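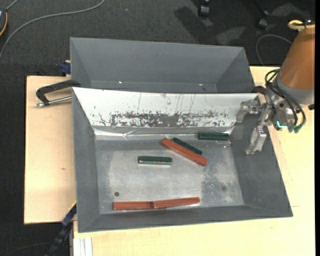
Work & Machines | Interviews

Search this site
Enter keywords

"Ask it to do the boring part"

Ashley Gosling has a test for anyone who tells her that machines are about to take over the chores. She asks them who restocked the demo.

"They show you the arm picking up a part and putting it down, and people clap," she says. "Then the bin has to be filled again, and a person walks over and does it. I always watch that person. That's the job I want to know about."

Gosling spent 14 years running a packing floor at Stoltside, where most of the work was moving small things out of one container and into another. She now advises smaller shops on what to buy and, more often, what to leave alone. Her kitchen table in November was covered in sales brochures, most of them with sticky notes on the front. One note just said "no."

I had come to ask whether the picking arms are ready. She wanted to talk about bins first.

"A bin with a few blocks in it looks like nothing. My grandson could clear it. But two blocks lie against each other, or one ends up down by the wall, and now the fingers need to get in where there's no room. You or I would flick it with a fingertip and not notice we'd done it."

Sloped sides help some, she says, because parts tend to slide toward the middle. Shiny bottoms don't help, in her experience. She has seen a camera system fooled for most of a morning by a strip of tape.

Her best-documented case is a trial she sat in on at Purves, a small parts supplier that was thinking about a two-finger arm for sorting. The sales team had brought plain blocks, all the same shape, and the arm did well with them. Gosling asked for a second run with the shop's own stock: hinges, bagged screws, a rubber gasket or two. Out of 238 picks, a person had to step in on 30.

"And they were pleased! They said look at all the ones it got. Well, if I hired somebody and had to walk over 30 times before lunch, I wouldn't be telling people how well it was going."

Not everyone who was there remembers it as a failure. Eilidh Gunn, an engineer who helped set up the trial for Pakon, told me by phone that Gosling is "right about the number and wrong about what it means."

"Blocks are where you start," Gunn said. "They're stiff, they don't tangle, you can tell one color from another. You let the arm try and miss and try again, and you do that for a very long time. Nobody learns to cook by starting with a wedding cake."

Gunn said the arm was never meant to run that shop by itself, and that the grips it missed were useful to her team. She also said the newer software recovers from a bad grab much better than it did then. I asked how much better. She said she would rather not give a figure until the next round was finished.

Gosling laughed when I passed that along. "She's a good engineer. I'd hire her tomorrow. But I've been hearing about the next round for a long time."

She is harder on the household side. A company called Sasari sent her a sales video last spring in which a machine tidied a child's playroom. She watched it 3 times. The toys were spaced out on a bare floor, she says, and the video was sped up.

"My floor has never looked like that. There's a sock. There's half a puzzle under the radiator. If I have to tidy up so the robot can tidy up, I've bought myself another chore."

Would she ever put one in a shop? She would, she says, and she has — one client uses an arm to load identical trays all night, and it does fine. The trays arrive facing the same way and nothing else is ever in the box. The owner still keeps somebody on shift who can clear a jam.

She also gives the machines credit for patience. An arm will go back to the same bin at 4 a.m. with the same care it took at noon, and she has never met a person who could say that, herself included.

What she tells buyers is to bring their own parts to the demo, in their own scratched-up containers, and to stay for the whole afternoon. Write down each time a human hand goes in. Then work out what that hand costs.

Most of the sellers agree to this, she says. A few have stopped calling her back.

Filed under: automation, warehouse work, home robots

Contact us | Copyright, all rights reserved | Back to top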